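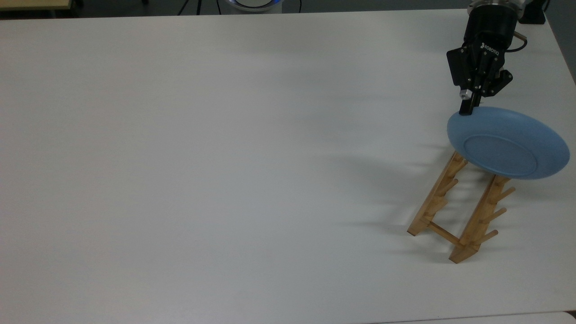
# Troken – plate racking on a shared bench

3 comments · 6 shares

Troken is our dish-rack task, built at the Plitotby workshop by Fadwa Radwan and Houda Lamrani. The arm picks up a plate and stands it in a bamboo rack. The gripper is a Robotiq and takes the plate by the rim.

## Contents

- 344 episodes, one plate per episode
- 90 held back for testing
- Each episode in its own folder, with a text file of notes

## Setup

The table is white and stays mostly clear around the rack. Set the rack diagonally – the policy has not been trained on a rack square to the table edge. Light should be even. Strong shadows from the pegs confused our first edge detector.

## Known problems

- Fingers can slip on a glossy rim. Lower the wrist speed before you raise the grip force.
- Version 2 renamed the grip field. Scripts written for the February files need the old name.

## Contact

Open an issue, or leave a note for Houda at the bench. Fadwa looks after the arm.

Share · 2 likes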